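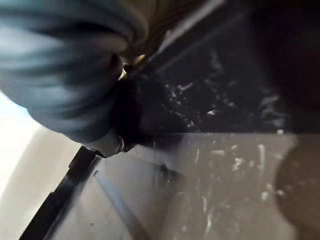

Blue-grey fabric by the dark inside of a container, with pale flecks across it, at the Latden sorting room.

Textile drive at Latden ends on 964 items, extra collection in June

The spring clothes and linen collection at the Latden hall closed on 7 May 2019 with 964 items sorted, folded and boxed. Target was 1000. Close enough, say the organisers, who are putting on another drop-off in June to make up the rest.

Sheets and towels came in most. Then curtains, work shirts, children's coats. Fewer blankets than last year, and blankets are what the night shelter on Ditgate asks for first.

Sorting took 4 evenings, one more than planned. Reason: the bins. Lint, grit, crumbs, old washing powder at the bottom of bags, and it all ends up in the bottom of whatever the bags are tipped into. Containers had to be emptied and wiped out between loads so clean things didn't go back on top of the dirt.

"You shake out one pair of curtains and you've got to start again with the box," said Sharada Rajan, who ran the folding tables. "Next time people shake them at home please. Out of the window, over the balcony, I don't mind."

Anything torn or badly stained went in a seperate pile for rags. Lahcen Radwan of the Ouazzani laundry took those away, along with bedding that needed a hot wash before it could be given out. The laundry is doing the washing free of charge. First lot due back before the end of the month.

Where it all goes: bedding to Ditgate, coats and school clothes to the family centre, the better curtains to the furniture shop run by Nuta, which passes them on with donated beds and tables. Nuta has also asked for cushion covers, any size, zips working.

Not everything was usable. Single socks, a few duvets that had clearly been kept in a shed, and 3 bags of clothes hangers with no clothes. Hangers have gone to the Nuta shop as well, they were glad of them.

Khadija El Ouafi, who keeps the list of requests, said lighter things are wanted for summer — cotton sheets, thin covers, T-shirts in adult sizes. Winter coats can wait until the autumn unless there is really no room for them at home.

Pieter Coppens from the hall said the sorting room is back in normal use and bags should not be left in the entrance in the meantime. Two were left there the night after closing and had to be moved so that the fire door would open. "Keep hold of it till June. We've nowhere to put it," he said.

Rules for the June collection are mostly the same. Washed and dry. Closed bags, not boxes, no heavier than one person can carry up the steps. Pillows will not be taken. Shoes only if tied together in pairs. New this time is a label on each bag saying what is in it, even just "towels" or "kids", as that will save a lot of opening and re-tying.

Dates and opening times will go up on the noticeboard by the hall's side door once they are confirmed. People who can help with folding or who have a van for a afternoon should give their name to Ehab Sqalli at the desk.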